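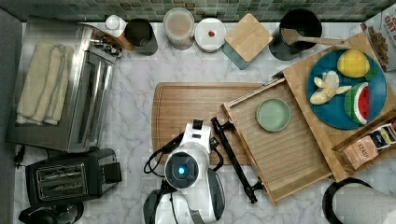 *Counter layout, seen from overhead: cutting board, slatted tray, pretend food on the teal-blue plate.*

Projects / Marnside / Kitchen Counter / README

Overview | Item list | Layout | Files | License

# Marnside Kitchen Counter

Marnside is a set of still pictures of one kitchen counter and the things kept on it. It was put together for people who work on household object lists and on where things get put away. The set has 3,389 pictures, sorted into 35 folders by counter layout. Hamish Ritchie set up the counter and wrote the item list. Zixuan Long did the sorting and checks the labels.

## What is on the counter

The countertop is white marble with gray veining. A strip of small square mosaic tiles in muted green and gray runs along the back.

- **Boards and tray.** A large rectangular cutting board with a grooved rim, a second wooden board, and a light wooden tray with a slatted bottom and raised edges. A small round pale green plate goes with the tray.
- **Pretend food.** Lemon, peeled banana, watermelon wedge. Label these `food_toy`. Do not use the produce labels.
- **Tea.** Wooden box of packets. One packet reads "STASH". Individual packets are not labeled, only the box.
- **Back row.** Canisters and jars, including a dark gray cylinder and a square teal one with a bamboo lid, plus a black utensil holder with a wooden spoon.
- **Left side.** Stainless steel toaster oven, cream-colored towel folded over it.
- **Cereal box.** Leans against the backsplash at the far right. Where only "OAT" can be read, enter `OAT` in the text field and leave the rest blank.

## Close views of the board

The close views show surface and edge detail that is hard to make out from overhead. The bamboo board has diagonal streaks of grain, and a thin juice groove follows its outer edge around the rounded corner. Some of these pictures are a little blurred. They were kept, and carry the tag `soft`. A bright patch from reflected light is not a stain and should not be tagged as one. The dark bronze faucet-style fixture on its raised block is labeled `fixture`. 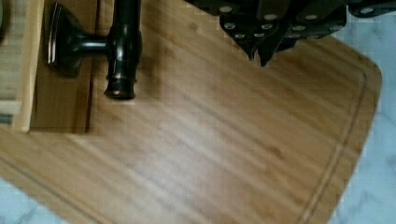
## Files

- `layouts/` holds the 35 folders
- `items.csv` has one row per object, with label and usual spot
- `notes.txt` lists label changes since March

Use `Prallholm` in the config for the short item names and `Mulder` for the long ones. The two lists cover the same objects.

## Known problems

The lids in the back row were labeled separately from their jars in 89 pictures. Merge them before counting containers.

Contact: Marnside maintainers, Zixuan Long and Hamish Ritchie | © Stitside | Back to top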